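Häufige Fragen zum Tauschregal Flodach

Stand: Februar 2021

Was ist das Tauschregal überhaupt?
Ein Regal im Durchgang zum Innenhof, in das man Haushaltssachen stellt, die man nicht mehr braucht, und aus dem man Haushaltssachen mitnimmt, die man vermutlich auch nicht braucht. Geld fliesst keines. Wer unbedingt zahlen will, darf dem Haus Flodach eine neue Glühbirne für den Durchgang spendieren.

Wem gehört es?
Das Regal selbst gehört Vinzenz Hofstetter, der es beim Umzug nicht durch die Wohnungstür brachte. Der Inhalt gehört allen, bis ihn jemand mitnimmt.

Was darf hinein?
Geschirr, Pfannen, Vorratsdosen, Bücher, Spiele, kleines Werkzeug. Alles sauber und in einem Zustand, in dem man es auch der eigenen Schwiegermutter geben würde. Falls das Verhältnis schwierig ist, denken Sie bitte an eine andere Person.

Nehmen Sie Deckel ohne Dose?
Ja, leider. Faith Simiyu führt dafür die Deckelkiste im untersten Fach. Wer zu Hause eine verwaiste Dose hat, bringt sie mit und probiert durch. Runde Deckel finden erfahrungsgemäss schneller ein Zuhause als eckige. Bitte den Deckel nicht »zur Sicherheit« auf eine fremde Dose drücken, auf die er fast passt.

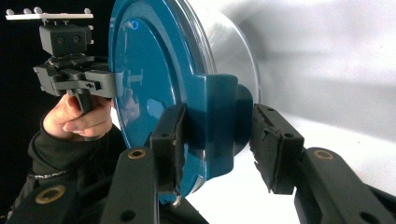 Was darf nicht hinein?
Lebensmittel, Medikamente, Matratzen, Röhrenfernseher und Ratgeber zu Steuererklärungen vergangener Jahrzehnte. Auch Fonduegabeln haben wir genug, und zwar auf Lebenszeit.

Wie viel darf ich auf einmal bringen?
5 Gegenstände pro Haushalt und Woche. Ein Kaffeeservice zählt als ein Gegenstand, ein Estrich nicht.

Funktionieren die elektrischen Geräte?
Jarmo Koskela prüft sie, wenn er Zeit hat, und klebt dann einen grünen Punkt darauf. Ohne Punkt heisst: noch nicht geprüft. Kabel bitte mit einem Gummiband zusammenbinden und beim Gerät lassen; die Kabelkiste vom Januar haben wir aufgelöst, nachdem sie sich zu einem einzigen Kabel entwickelt hatte.
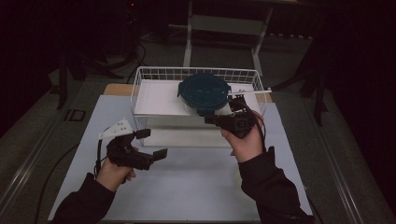

Ladegeräte ohne zugehöriges Telefon nehmen wir seither gar nicht mehr an, auch nicht mit Gummiband und guten Argumenten.

Kann ich etwas reservieren?
Nein. Zettel mit »Hole ich später, Gruss Balthasar« haben keine rechtliche Wirkung, wie Balthasar Tanner inzwischen weiss.

Was geschieht mit Ladenhütern?
Nach zwei Monaten wandern sie in die Brockenstube Zaugg.

An wen wende ich mich bei weiteren Fragen?
An Chepkoech Mwakyusa, Zettel in den Briefkasten im Parterre. Antwort meist innert zwei Tagen, bei Fragen zu Fonduegabeln später.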